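Call for Participants: Tell Us How You Drink

Hirnari Community Study on Drinks, Thirst and Everyday Habits

Do you start the day with a big mug of coffee and then forget to drink a thing until supper? Do you carry a water bottle everywhere and refill it at every fountain you pass? Or are you one of those people who opens a can of something fizzy in the middle of the afternoon, takes three sips and leaves the rest on the windowsill? Whichever one you are (and plenty of us are all three, depending on the day), we would love to have you in our study.

My name is Sheila Haworth, and I have been asking people about their eating and drinking for 19 years now. In all that time I have never met anyone whose habits were boring once we got talking. This new study looks at what grown-ups drink over the course of an ordinary week, when they drink it, and how well they remember it afterward. Memory is the part that interests me most. People are wonderful at recalling a dinner from last summer and pretty hopeless at recalling a soda from yesterday, and I'd like to understand that a little better!

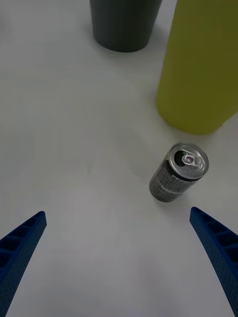 We are looking for 265 people in all, and the first groups, back in April, filled up faster than we expected, so please don't be shy about writing early. You don't need to know a single thing about nutrition. You don't need to be a healthy eater either, and no one is going to scold you about sugar.

Who can take part

You can join if you are 20 or older, live within an easy trip of our rooms in Zollham, and can read and write everyday English. We're sorry to say we can't include anyone who has been told by a doctor to limit fluids, or anyone who is pregnant or nursing. If you're not sure whether that applies to you, write to us and we'll talk it over quietly.

What you'll do

There are 3 visits, and each one takes a morning or an afternoon, whichever suits you. At the first we'll sit down together, go over the consent form at your own pace, and have a long friendly chat about your usual day. After that you keep a small paper diary for a week, jotting down each drink when you have it. The second visit is a tasting session with cold drinks, some sweetened and some not, and a short set of questions about how thirsty you feel. At the last visit we ask you to remember your diary week without peeking at the diary, which most people find funnier and harder than they thought it would be.

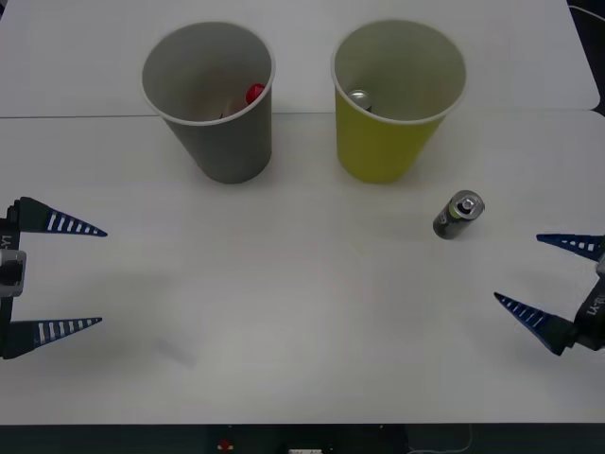 Two paper cups and a small can on the table.

What you'll get

Everyone who finishes receives a Markano gift card, along with a written summary of the results once the study is done. We pay bus fare, and parking is free behind the old Tokarz building next door. If you need to bring a child or a helper along, please do, there's a comfortable sitting room with a kettle and a decent stack of magazines.

Your diary and your answers are stored under a number, separately from your name. You can stop at any point, and you don't have to tell us why.

How to sign up

Send a note to Sebastian Marinescu at the Hirnari study desk, or drop in and ask for him at the front counter. Tell him your name, your age, the best time to call, and whether mornings or afternoons are better for you. Please mention any food or drink allergies as well. He answers everyone himself, usually within a couple of days.

Sign-up for the next groups closes on 7th July.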